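Elogio del manual de instrucciones

En septiembre compré una cafetera Birnetti y en la caja venían la cafetera, un cable, una bolsita de gel de sílice con la advertencia de no comérsela y una tarjeta del tamaño de un billete de metro con un código para escanear. Del manual, ni rastro. El único texto completo que me entregaba el fabricante era, por tanto, el de la bolsita, y debo decir que estaba bien escrito: claro, breve, con el verbo en su sitio.

Escaneé el código. Me pidió aceptar las cookies, elegir un país, crear una cuenta y confirmar que tenía más de 18 años, condición que por lo visto exige el café con leche. Después me ofreció un vídeo de 20 minutos en el que unas manos muy cuidadas montaban una cafetera que no era la mía. La mía tiene dos botones; la del vídeo tenía cuatro y una pantallita. Lo vi entero, por si al final salía la pobre.

Ya sé lo que se va a decir: que los manuales no los leía ni su autor. De acuerdo. Tampoco leemos la escritura del piso y no por eso la tiramos al contenedor azul. El manual de papel vivía en un cajón de la cocina, con las garantías caducadas y las pilas de carga incierta, y su función era estar allí el día en que empezaba a parpadear una luz. Ese día uno abría el cajón, pasaba de largo el portugués, el checo y un idioma con muchas diéresis, y llegaba a la tabla de averías. Qué género literario, la tabla de averías. A la izquierda, la angustia: «El aparato no funciona». A la derecha, el consuelo: «Compruebe que está enchufado».

Mi padre los guardaba todos, por orden alfabético de marca. Cuando vaciamos la casa apareció el de una picadora Grindex que llevaba muerta más tiempo del que había vivido, con una anotación suya a lápiz en el margen: «Mentira». No sé a qué se refería, porque la página explicaba cómo limpiar la cuchilla, pero me parece una crítica más honrada que las que se publican hoy con estrellitas.

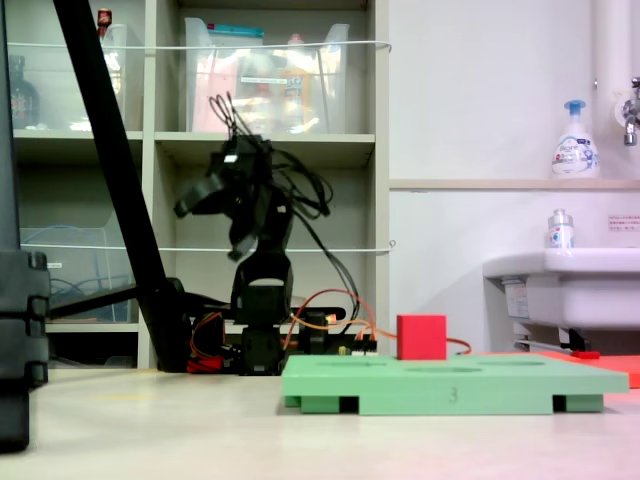 Porque el papel se dejaba contestar. El vídeo, en cambio, va a su ritmo. Si la duda está en el minuto doce, hay que atravesar los once anteriores, con su música de ascensor y su ruego de suscripción, y cuando por fin llega el paso que interesa las manos lo hacen deprisa y tapando la pieza. Uno retrocede diez segundos, se pasa, vuelve a avanzar, deja una huella de mantequilla en la pantalla. Con una página bastaba mirar otra vez.

Se me objetará también el papel, los árboles, el peso de los camiones. Estoy dispuesto a creer en la conciencia ecológica del fabricante el mismo día en que mi cafetera deje de venir dentro de una caja que está dentro de otra caja. Mientras tanto sospecho que lo que se ahorra es al redactor, aquel profesional anónimo capaz de escribir «gire la rueda en el sentido de las agujas del reloj» sin sentir la necesidad de llamarme amigo.

De momento me apaño. He escrito mi propio manual en el reverso del recibo — botón izquierdo, corto; botón derecho, largo; los dos a la vez, mejor no — y lo he metido en el cajón, encima del de la Grindex. La luz naranja sigue parpadeando por las mañanas. He anotado al lado «Mentira» y me tomo el café.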